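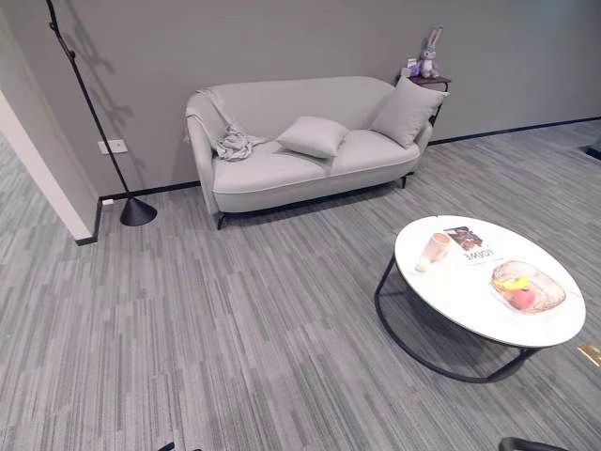

# Why Doesn't Your Shirt Fall Apart?

Pull gently on your sleeve. Now let go. It's still a sleeve! That's pretty amazing when you think about it, because cloth is made from thousands of tiny hairs, many of them thinner than the ones on your head. You wear it, sleep under it and flop down on it after school, and it holds together.

So how do you get from a pile of fluff to a shirt? Let's find out!

## First, you need fibers

The tiny hairs in cloth are called **fibers**. Cotton fibers grow in fluffy white puffs around the seeds of the cotton plant. Wool comes from sheep (and it grows back after they get a haircut). Silk is made by silkworms, which are really caterpillars, and the silk from just one cocoon can be over 1,000 feet long! Other fibers, like polyester, are made in factories by pushing gooey melted plastic through very small holes, a bit like spaghetti coming out of a pasta machine.

## Give it a twist

One cotton fiber is weak. You could snap it without even trying. But if you lay lots of them side by side and twist, something great happens: they squeeze together and grip each other. 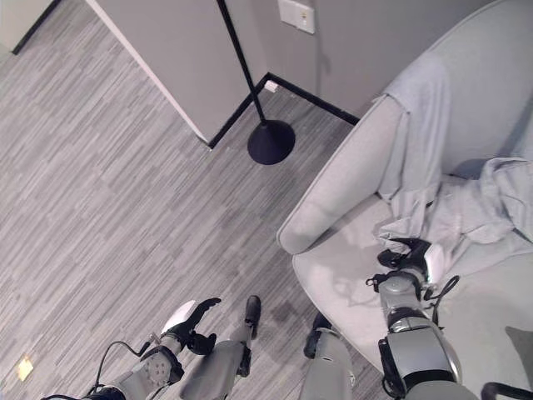
The harder you pull on a twisted thread, the tighter the fibers squeeze. Twisting fibers into thread or yarn is called **spinning**. People used to do it with a stick and a little round weight, and some people still do, just for fun.

## Over, under, over, under

Now for the really clever bit. There are two main ways to turn yarn into cloth.

**Weaving** uses two sets of threads that cross each other. One set goes up and down, and the other set goes side to side, over and under, over and under. Jeans and bed sheets are woven. If a sheet says 200 on its label, that's the thread count, and it tells you how many threads are packed into one square inch. Imagine doing that with your fingers!

**Knitting** uses loops. Each loop is pulled through another loop, row after row. Loops can change shape when you tug them, so knitted cloth is nice and stretchy. Most T-shirts, socks and sweaters are knitted.

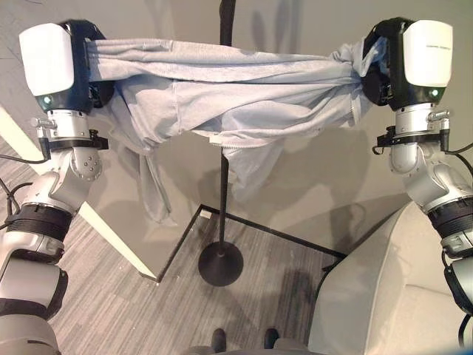 *A light gray garment held out sideways.*

## Where does the color come from?

Plain cotton is usually creamy white. To make it blue or red or bright orange, it goes into a bath of **dye**. Long ago, dyes came from plants, bugs and even sea snails. Blue came from the leaves of a plant called indigo, and the leaves aren't blue at all, they're green! 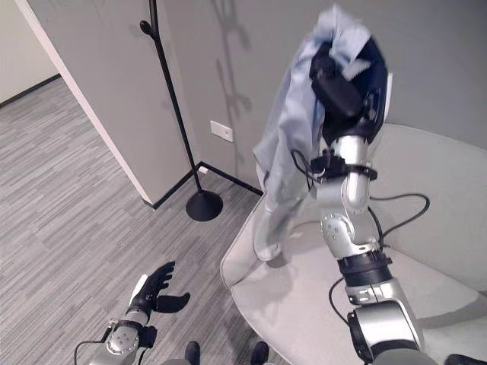 ## Try it: weave some paper

You need two sheets of paper in different colors, scissors and 15 minutes.

1. Fold one sheet in half and cut 4 slits, starting at the fold. Stop before you reach the edge, then open it up.
2. Cut the other sheet into strips.
3. Slide the first strip over, under, over, under.
4. Start the next strip the opposite way: under, over, under, over.
5. Push the strips close together and keep going until the sheet is full.

Now pick up your weaving and give it a gentle wiggle. Can you feel the strips holding on to each other?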